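Greltell Community Rooms – Room Safety Checklist
Inspected August 17, 2022

1. Exits and aisles
Both doors open fully. Aisle beside the storage cupboard is tight – move the stacked chairs to the other wall.

2. Tables
Tops are clean, no splinters or lifted edging. Legs locked. One foot pad missing, replace before the next booking.

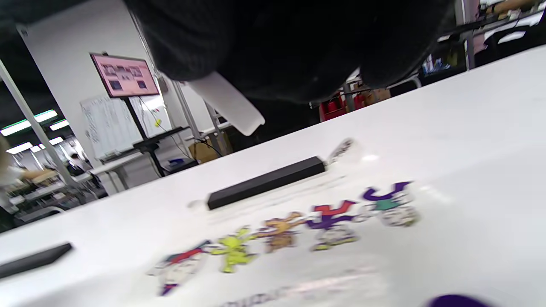
3. Floor
Carpet seam near the kitchenette has lifted along 40 cm. Taped for now. Book the repair with Leite, job no. 419.

4. Power
Test tags current on the urn and heater. Power board behind the piano is out of date – removed from use.

5. Craft and paper storage
Long items should go in the upright bin at the end of a session and off the walkways. Bin needs a heavier base.
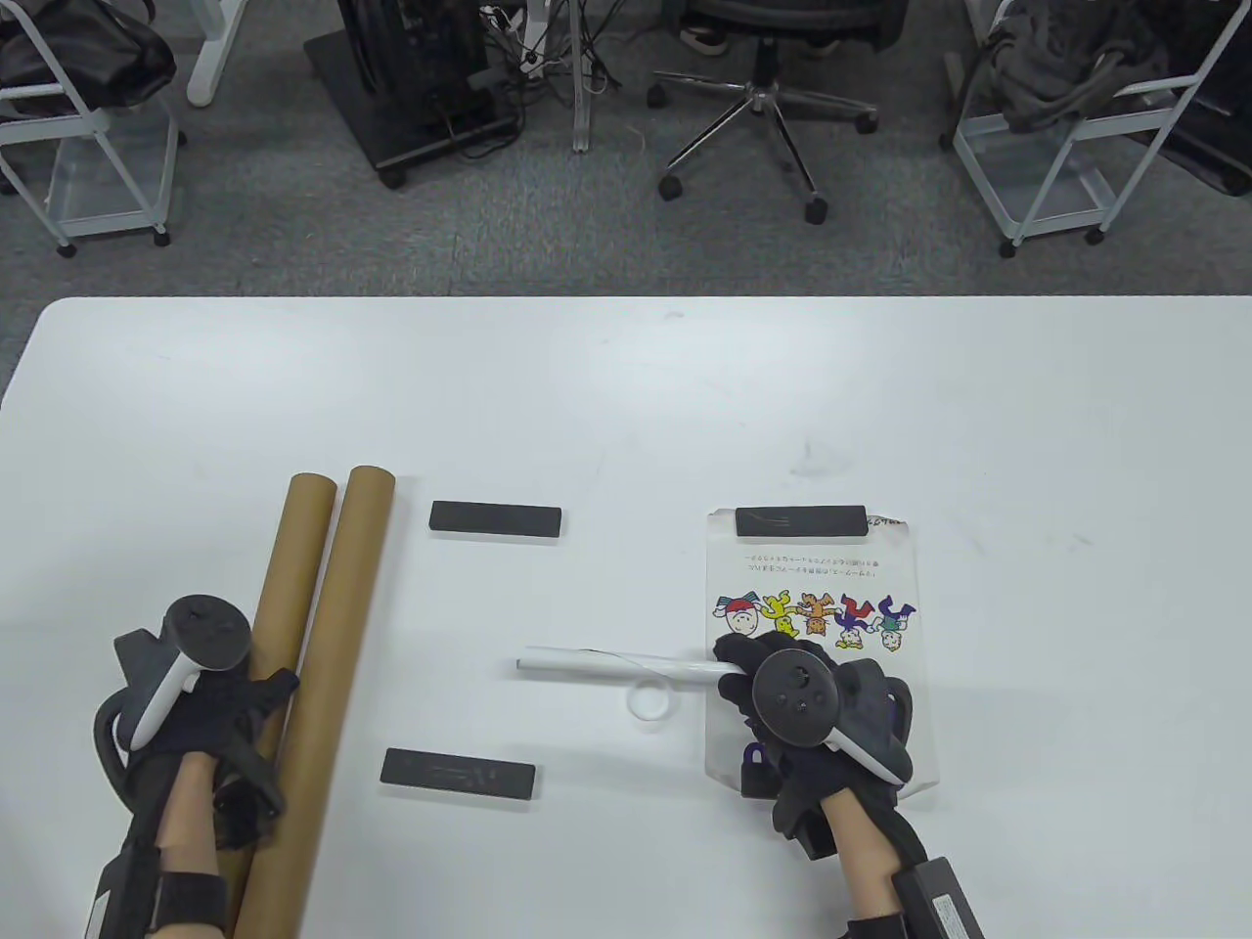 Item 5: cardboard tubes and a rolled white tube on the large table.

6. First aid
Kit 149 is short of burn gel and small dressings. Saline expires in August.

Result: pass, with repairs to items 2, 3 and 6.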